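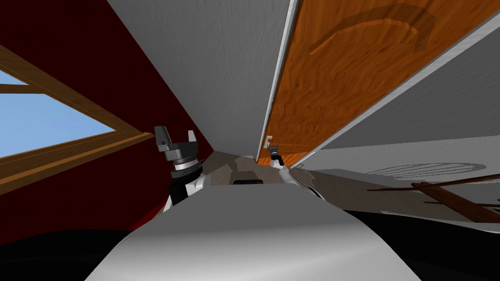 Dark red in a small hallway: talk me into it (or out of it)

bonderofan
I'm repainting the hallway in December and I am SO ready to be done with beige! I want a deep red on the long wall, with the wood trim left bare. It's only 14 feet long. Has anyone gone this dark in a small space?

mudroom_mel
Do it! We did ours in Zavala brick red, 2 coats over gray primer, and I still grin every time I come home.

Stadthorpe_Steve
I'd pass. Red eats light. We had it in our old place in Conavham and had a lamp on by lunch.

mudroom_mel
Depends on the window though, Steve! Ours faces south and the wall just glows in the afternoon.
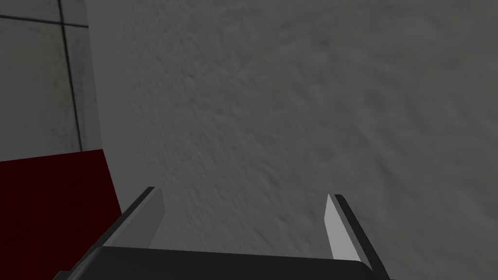
Also, get a big sample up before you buy. Paint a poster board and move it from wall to wall for a few days, because those tiny chips are useless.

Stadthorpe_Steve
OK, agreed on the poster board. Still say one coat of red is never one coat.

bonderofan
Poster board it is! I've got 60 bucks set aside for samples, and yes, I'm getting the gray primer too. Satin or eggshell?

mudroom_mel
Eggshell!!

Stadthorpe_Steve
Satin. You can wipe it.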